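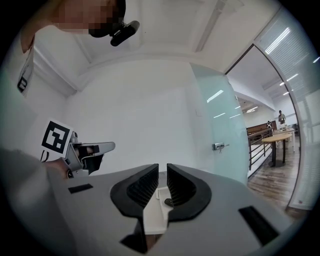
Prirnholm, Friday morning

I'd been meaning to go to the Treltari paper mill open day for years and always managed to be somewhere else when it came round, so when the February one fell on a Friday I had off anyway, I booked the ticket before I could talk myself out of it. The 55 bus goes from outside the station and drops you at the bottom of the mill lane. Sit on the left if you can, you get the river most of the way (and the right-hand side was very steamed up when I got on).

It's a steep walk up from the stop and I'd worn the wrong shoes. There was a queue at the gate when I arrived but it moved quickly, and they stamp your hand with a little heron, the same one that's in the watermark on their writing paper. I was far too pleased with mine and tried not to wash it off all weekend.

They take you round in groups and the tour starts in the rag loft. I hadn't properly understood that they still make some of their paper from cotton rags! Old sheets and shirts mostly, and all the buttons have to come off by hand before anything goes near the beater. They keep the buttons in sweet jars along the windowsill, and you're allowed to take one home. I took a green one with a chip in it and have already lost it in the lining of my coat.

Then down a very narrow stair to the beater room, which is LOUD. Take the earplugs when they offer them. The beater is a big oval trough with a heavy roller at one end, and the rags go round and round in water until they've turned into something like thin porridge. It smells like a wet dog in a launderette, though you stop noticing after a bit. Our guide let us scoop some out and squeeze it, and it went from soup to a sort of felt in my hand, just like that.

The vat room was the bit I'd come for. You stand at the vat with the mould (a wooden frame with a wire mesh across it), dip it in, bring it up level and give it a shake one way and then the other. The man who does it for a living makes a sheet with no fuss at all, over and over, chatting as he goes. Mine had a hole in it and one thick corner. My second was better, and then I sneezed on the third. They press and dry them for you and post them on afterwards, so I'm still waiting to see how bad they are.

After that there's the drying loft, with shutters down both sides that they open and close depending on the weather, and ropes to hang the sheets on. I could have stayed up there all day. It was freezing, mind, and everyone else in my group was keen to get to the tea.

The tea! It's done by Gaillard, the bakery from the high street, and they'd brought the almond buns. I had one and then went back for another, and I'm not sorry. The soup had run out by the time our tour finished, so if you want a hot lunch I'd book one of the early tours.

The shop is in the old packing shed and it's dangerous. There's a tray of offcuts sold by weight, which is the bargain of the place, and then shelves and shelves of the proper stuff. I'd gone in for a pad of the Lerisari, their soft cream paper with the rough edges, and came out with that and a box of envelopes and a sheet of number 905, a deep blue I have no use for whatsoever. It's so blue, though. I carried it home rolled up inside my umbrella.

A few practical bits if you're thinking of going. The stairs are steep and there's no lift, but the vat room and the shop are both on the ground floor and you can do just those two if you ask at the gate. The toilets are across the yard. The tours leave every 30 minutes and the last one goes at 2, which seemed early to me, but they need the daylight up in the loft. Bring a jumper, and an apron if you're going to have a go at the vat, as the ones they lend you only come down to the knee and my socks were soaked right through.

I missed the bus back by a whisker and had a very damp wait at the bottom of the lane with my umbrella full of paper.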